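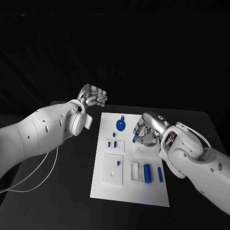 Cuaderno de taller -- septiembre, martes

Recompensas físicas de la campaña de Zandadura

Retomo las notas donde las dejé. La campaña del corto cerró con 137 mecenas en los niveles que llevan algo físico. Los niveles digitales van por otro lado y no los apunto aquí. De esos 137, 56 han pedido el libro de layouts y el resto se queda con la lámina y la carpeta de fondos.

Lo primero, las láminas. Llegó la segunda prueba de color de Viklund a las nueve y media. El azul del cielo del plano de la azotea sigue saliendo más violeta que en pantalla. En la primera prueba era peor, pero todavía se nota al lado del fotograma calibrado. Les he contestado pidiendo que bajen el magenta solo en las medias tintas y que no toquen las sombras, porque el uniforme de la protagonista está bien como está y si se mueve perdemos el contorno de la manga. Tercera prueba esta semana, dicen. Si sale bien, se firma y se imprime.

El papel se queda en el mate. El satinado daba un negro más profundo, pero con la luz del techo del taller había que ladear la hoja para ver las líneas de los acetatos. Probé también a firmar encima con los rotuladores que tenemos: en el mate seca rápido, en el satinado se corre con el dedo al cabo de un rato largo. Decidido.

Libro de layouts

Maqueta montada hasta el final de la secuencia del tren. Faltan 3 dobles páginas:

- la persecución por el mercado, que tiene los layouts en dos formatos distintos y hay que reencuadrar
- el plano largo de la escalera, que es una panorámica vertical y no cabe sin girar el libro
- los créditos y la lista de mecenas

Lo de la escalera lo he intentado de dos maneras. Partido en dos páginas enfrentadas se entiende la acción pero se pierde la altura. Girado noventa grados queda bien y ocupa todo el papel. Voy con girado. Hay otros libros de producción que lo hacen y a mí como lector nunca me ha molestado.

Los layouts de la persecución están escaneados a distinta resolución. Los del principio vienen de la época en que usábamos el escáner viejo y tienen una franja gris en el margen derecho. He limpiado los de la primera mitad a mano. No merece la pena hacer una acción automática, la franja cambia de ancho en cada hoja y se come la numeración del registro. Dejo los agujeros de la perforación a la vista, también las anotaciones a lápiz azul. Las anotaciones de tiempos en rojo, igual. Solo borro manchas de café y cinta adhesiva cuando tapan dibujo.

Lista de mecenas: el archivo que exporta la plataforma trae los nombres con los acentos rotos. Corregido. Siete personas han pedido salir con seudónimo y una ha pedido no salir. Está marcado en la hoja compartida, columna de observaciones. Que nadie vuelva a ordenar esa hoja por apellido sin seleccionar todas las columnas, por favor.

Disco

El máster que mandamos a Prollcombe ha vuelto con un aviso: los subtítulos en castellano entran tres fotogramas tarde a partir del corte a negro. He mirado el proyecto y el desfase está en nuestro lado. Al cambiar la cartela del título por la nueva se alargó el negro y la pista de subtítulos se quedó anclada a la versión anterior. Los japoneses y los ingleses están bien porque se exportaron después del cambio. Reexportado a mediodía y comprobado entero en el monitor pequeño. Subido otra vez.

Aproveché para revisar el audio del extra con las pruebas de animación. Hay un zumbido de fondo en la parte de los intermedios. Con un filtro suave baja bastante -- no desaparece, pero debajo de la música no se oye. Lo dejo así.

El menú del disco sigue con la tipografía provisional. Pendiente de decidir. Mi voto es para la misma de la cartela, aunque las minúsculas se leen mal en tamaño pequeño.

Envíos

Hablado con Zadurora por la mañana. Nos guardan los tubos para las láminas, pero el libro no puede ir en la misma caja que la carpeta sin refuerzo en las esquinas. Hice una prueba con un libro en blanco del mismo grosor: caída desde la mesa, esquina doblada. Con cantonera de cartón, sin daño. Hay que sumar las cantoneras al presupuesto de embalaje, que ya iba justo.

Las direcciones de fuera de Europa necesitan declaración de contenido. He redactado un texto tipo para el libro y otro para la lámina. Falta el del disco.

Texto para la actualización a mecenas, borrador: las láminas están en pruebas de color, el libro está en maqueta y el disco se ha enviado a fabricar con una corrección en los subtítulos. No poner fecha de entrega hasta tener la tercera prueba en la mano. En la actualización anterior la pusimos y luego hubo que contestar muchos mensajes.

Para mañana

- reencuadrar la persecución
- pedir precio de cantoneras
- declaración de contenido del disco
- copia de seguridad de los escaneos limpios en el segundo disco duro, que hoy no la he hecho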